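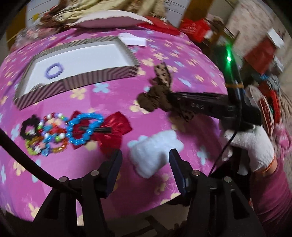
Figure 1. Small accessories spread on a bedspread before sorting. The striped-rim tray holds one purple beaded ring.

Household Storage and Care of Goods
Unit 2: Sorting Small Personal Accessories
Handout prepared by Sveva Caruso
Revised 2025-09-29

2.1 Scope

This unit covers hair accessories, beaded jewelry and similar items under 200 mm in their longest dimension. Clothing and bed linen are covered in Unit 1. Fine jewelry with set stones or plated clasps is excluded and is treated in the February session.

2.2 Terms

Working surface: the flat area on which items are spread before sorting.
Receiver: the tray, box or bag into which a sorted class is placed.
Class: a group of items stored together because they tolerate the same conditions.
Residue: anything left on the working surface when all classes have been filled.

2.3 Working surface

A bed is an acceptable working surface. It is large, it is at a usable height when the worker is seated, and beads do not bounce on it. Its drawbacks are slope and pattern. A soft mattress dips under a loaded tray, and round items move toward the dip. A printed cover such as the floral one in Figure 1 makes small pale beads hard to find. Where the cover is patterned, lay a plain towel over the part in use.

Move cushions and folded fabric to the head of the bed before starting. Bags stay closed until their turn.

2.4 Classes

Class A, beaded loops. Bracelets and rings of beads. Stored flat. The main fault in this class is tangling, as in the heap of multicolored bracelets in Figure 1. Separate a tangle from the outside inward, one loop at a time, with the other hand holding the heap down. Do not lift the heap by a single loop. If a cord is stretched or frayed, set the piece aside for restringing.

Class B, fabric-covered elastics. Scrunchies and plain bands. Lint and hair are removed before storage. A scrunchie with beads woven into it, like the black one in Figure 1, is placed in Class B but inspected as Class A. Fuzzy types catch on bead cords and must not share a compartment with them.

Class C, clips. Bows, bars and snap clips. Close each clip before storing it. Shaped bows are stored face up with nothing on top. Metallic finishes crease and the crease does not come out. The red bow clip in Figure 1 overlaps a blue beaded ring; separate the two before either is put away.

Class D, plush and pile items. These go last. Brush the pile in one direction and store away from clips.

2.5 Receivers

A shallow tray with a raised rim is suitable for Class A. The base should be plain and light so that a loose bead can be seen. Decorative paper on the rim is acceptable if the edges are glued down; a lifted edge will catch cord. Labels are written on paper and kept on or beside the rim until the class is complete, then fixed.

Clear bags are suitable for short-term holding of mixed small items. They are not suitable for Class C bows.

For the practical, each bench has one Floditz tray (code 222) and one Lamptey divider set (code 1127). The Ulik boxes in the cupboard are reserved for Unit 3.

2.6 Procedure

1. Clear and, if needed, cover the working surface.
2. Spread all items in a single layer.
3. Remove Class D and place it to one side.
4. Separate overlapping items. Untangle Class A.
5. Inspect each piece. Set faulty pieces apart.
6. Fill the receivers in the order B, C, A, D.
7. Check the surface by hand for residue, including seams and folds of the cover.
8. Label and close.

2.7 Record

Enter the result on the Muremon sheet: class, receiver used, pieces set apart, type of fault. Residue is described in words. Sheets without an entry for residue will be returned.

Reading for next session: Unit 3, sections 3.1 to 3.4.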